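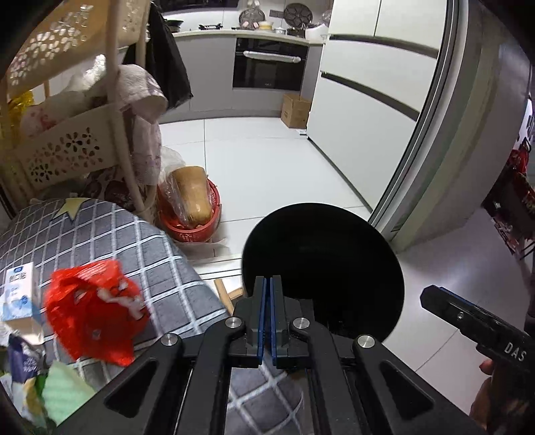
Grey check with white lines and a small yellow star.

I've had a cloth on the kitchen table ever since we moved to Padby, and I've ruined more of them than I'd like to admit! Tea, curry, candle wax, felt tip, you name it. So I've written down what works for me, mostly so I can stop ringing my sister every time somebody knocks a glass over.

First thing – shake it outdoors before you wash it. Crumbs turn to paste in the machine and then they're in the seams for ever. I do mine over the back step every evening and leave the birds to it.

For tea and coffee, cold water straight away, from the back of the cloth, so you're pushing the stain out the way it came in. Then a bit of washing-up liquid, rubbed in with your fingers, and leave it while you get on with something else. Red wine gets the same treatment (skip the salt, it never did a thing for mine).

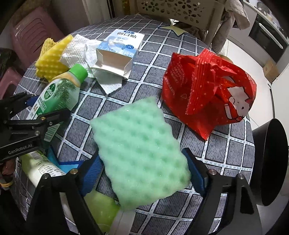 Edvin Torvik wrote to say he does it the other way about: soap first on the dry cloth, five minutes, then the cold tap, and a second go if there's any brown left. He swears by a soft sponge too, as a brush roughs up cotton. I tried it on an old curry mark and it did come up paler, so fair play.

Greasy marks are a different job. Cornflour on, leave it overnight, brush it off in the morning, then wash as warm as the label lets you. Butter usually goes first time. Chip fat can take two or three goes.
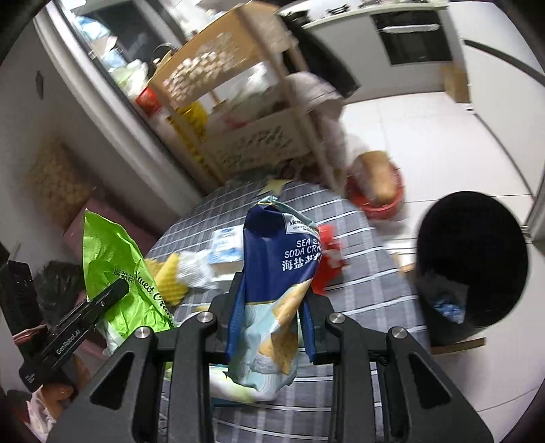

Dark blue bag for the soda crackers, lime green next to it.

Wax is my favourite, because it's so satisfying. Let it go hard, scrape off what you can with a blunt knife, then lay brown paper over the top and run a warm iron across it. Keep moving to a clean patch of paper or you'll only spread it round.

As for drying, I peg mine out by the hem while it's still quite damp and pull the corners square. Round tables are fussier, and my cloth

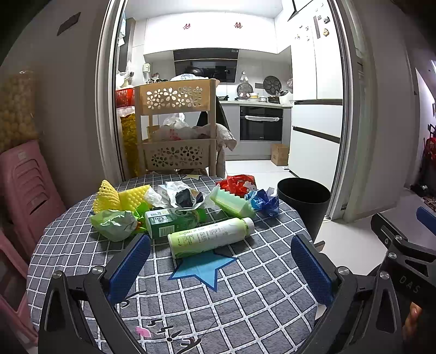 always dips on one side if I've hung it carelessly, so I fold it in half over the line and peg it in six places. No ironing after that, or hardly any. If you've got a good trick for beetroot, please send it in, I've got a pink patch that's been there since February.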